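Open Day at the Pultthorpe Workshop

Members who missed the October open day asked for a short write-up. Hüsnü Gezer ran the demonstration and Zerrin Kocabaş took questions. We had up to 176 people through the door, more than the parking lot could handle.

The main table was set up for collecting hand motions. A person works with two hand-held grippers, one in each hand, and picks up or places small things near a mug tree. The recordings are later used to train a robot arm to do the same job. Hüsnü kept each run short and talked while he worked – he says the talking slows him down, and slow is fine.
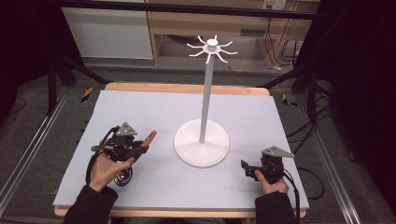

Visitors could try it themselves after the second demonstration. Most found the grippers lighter than expected but hard to aim. Turns were kept to 10 minutes, and the line stayed long until closing.

Zerrin has the handout from the day and will mail a copy to anyone who asks. The next visit is to Fluven in the spring – sign up at the front desk.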